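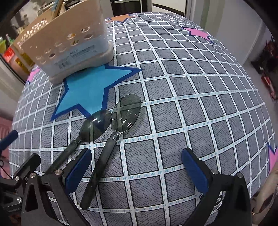 Collecte de démonstrations par pince portative

La collecte de démonstrations par pince portative est une méthode de constitution de corpus pour l'apprentissage par imitation. Un opérateur tient à la main une pince à deux doigts munie d'une caméra et exécute des gestes courants : saisir un couvert, le déposer dans un panier, ouvrir un tiroir. Les images et les déplacements de l'outil servent ensuite à entraîner un modèle censé reproduire ces gestes sur un bras robotisé. Aucun robot n'est requis pendant l'enregistrement, argument commercial constant de ses promoteurs.

Principe

Chaque séquence, ou « épisode », comprend un flux vidéo, une estimation de la trajectoire de la pince et la mesure de son ouverture. L'objectif grand angle courbe fortement les bords de la table. Cette déformation est en général conservée telle quelle, le modèle étant supposé s'en accommoder. Les doigts restent visibles en bas de l'image, ce qui donne un repère fixe par rapport aux objets.

Les sessions ont lieu le plus souvent chez des particuliers ou dans des locaux meublés. Les concepteurs y voient une garantie de diversité. L'affirmation mérite d'être nuancée : un même opérateur, sur une même nappe, peut produire des dizaines d'épisodes presque identiques.

Le corpus Prultov

Le corpus Prultov, constitué par la société Clastau, compte 3 145 épisodes consacrés au rangement de la vaisselle et des petits ustensiles. Le protocole prévoit 100 épisodes par lieu et impose de changer la disposition des objets tous les 10 essais. La documentation ne dit pas comment cette consigne est contrôlée. Elle ne dit pas non plus combien d'épisodes ont été écartés, ni selon quels critères -- lacune fréquente dans ce domaine.

Les couverts translucides y tiennent une place à part. Leur contour se confond facilement avec le support, surtout lorsque celui-ci porte des motifs, et les reflets varient avec l'éclairage. Clastau présente ces épisodes comme « difficiles » sans fournir de définition mesurable du terme.

Critiques

La première objection porte sur l'opérateur. Une personne qui manie la pince corrige sa prise sans y penser, en s'aidant de sa vue directe et de l'effort ressenti dans le poignet. Ni l'une ni l'autre ne figure dans l'enregistrement. Le modèle apprend donc un résultat dont une partie des causes lui échappe.

La deuxième concerne l'évaluation. Le laboratoire Dirkgate a repris la tâche des couverts sur un bras fixe et a renoncé à publier un taux de réussite unique, jugeant que le chiffre dépendait trop de la position de départ du panier. Clastau continue d'annoncer le sien, obtenu sur 100 essais dans son propre atelier.

Le coût est également discuté. Le matériel est bon marché, mais la relecture des épisodes, le recalage des trajectoires perdues et l'effacement des éléments privés visibles à l'arrière-plan demandent un travail rarement chiffré.

Variantes

Le projet Pascual associe la pince portative à une seconde caméra fixe, placée au-dessus du plan de travail. Le suivi y gagne en stabilité, au prix d'une installation plus longue qui annule en partie l'intérêt d'un outil portatif. D'autres équipes s'en tiennent à la téléopération, plus lente, dont les données proviennent au moins de la machine qui devra exécuter la tâche.

Voir aussi

Apprentissage par imitation
Téléopération
Préhenseur à mors parallèles
Odométrie visuelle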